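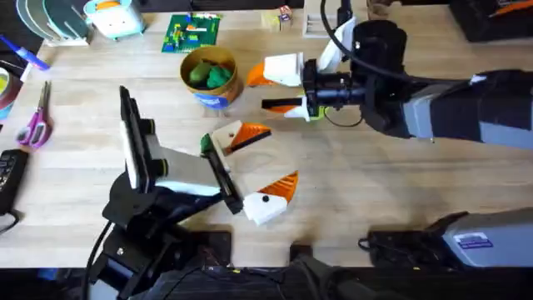 Ismael Lacerda lleva dos años enseñando tareas a brazos robóticos en el taller de Nomik. Los mueve a distancia y el sistema registra cada demostración.

«Con la plastilina se aprende mucho, porque cede», explica. «Si cierras la pinza de golpe, la aplastas, y el robot copia eso».

Empezó en enero con sesiones de 13 demostraciones. De la primera descartó 11. «Dudaba demasiado. Una duda mía también queda grabada».

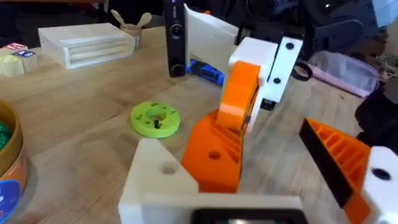 Drultham, 6 de marzo de 2023

Lacerda prefiere no despejar del todo la mesa. «En una casa hay cosas por medio», dice. Cada dedo naranja lleva su entramado de nervios, y él mira sobre todo las puntas cuando opera.

¿Cuánto aguanta seguido? «Cinco demostraciones y paro. Luego la mano se vuelve perezosa».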